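Climano Table Top - Off-White

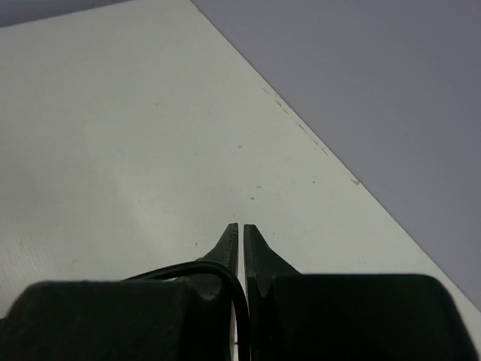 The Climano is a plain replacement top for desks, workbenches and craft tables. It is sold without legs or a frame, so you can fit it to a base you already own or choose one from our legs and trestles section. The colour is listed as Off-White, and customers ordering it to match existing furniture should bear in mind that it has a creamy cast with a slight hint of green, so it will look warmer next to a brilliant white wall or cupboard door. Sides are straight, and two or more tops can be pushed together to make a longer run. If the exact shade matters, order a sample first.

Product details

Range: Climano
Colour: Off-White
Finish: Smooth, low sheen
Sold as: Top only
Fixings: Pack of wood screws included
Guarantee: 7 years, domestic use
Suitable for: Indoor use only

Sizes

The Climano comes in three sizes: Small, Standard and Long. Small suits a single person with a laptop. Standard is the one most people buy for a home office and leaves room for a monitor and a lamp. Long is meant for sewing rooms, model making and shared desks, and needs a base with a centre rail. All sizes have the same thickness and the same finish, and can be mixed.

Please measure the base before you order. The top should overhang it slightly on every side. Tops that have been drilled or cut cannot be returned.

Choosing a base

We test the Climano with the Ota trestle and the Shaikh fixed frame. The Ota folds flat and is the better choice if the table has to be put away. The Shaikh is heavier and does not fold, but it is steadier for typing, cutting and anything with a motor, such as a sewing machine. Both bases are sold separately - see the links at the foot of the page.

Other makers' legs can be used if they have a flat fixing plate. Hairpin legs are fine on the Small and Standard sizes. We do not recommend them on the Long.

Fitting

Lay the top face down on a blanket or clean cardboard. Centre the base on it and mark the holes with a pencil. Drill pilot holes using the depth guide in the fixings pack, then drive the screws by hand for the last few turns. Turn the table over with a second person and lift it by the frame.

Leave the top in the room where it will be used for a day before fitting. This is more important in winter, when it may have come from a cold van.

Care

Wipe with a damp cloth and a little washing-up liquid, then dry. Do not use bleach, cream cleaner or scouring pads. Ink and tea should be wiped up as soon as they are spilt. Use a mat under hot mugs and glue guns, and a cutting mat under knives - the surface will mark if you cut on it directly.

Delivery and collection

Small and Standard tops go by courier. Long tops go on our own van and we will contact you to agree a date. You can also collect any size from the Caltville warehouse once you have had the message to say your order is ready. The Long needs a vehicle with the seats folded down.

Returns are accepted within 20 days if the top is unused and in its original packaging. Please check the corners before you sign for it and report any damage within 2 days.

Related items

Ota folding trestle, pair
Shaikh fixed frame
Climano colour sample
Cable tray, screw-on

Page last updated Mar 24, 2025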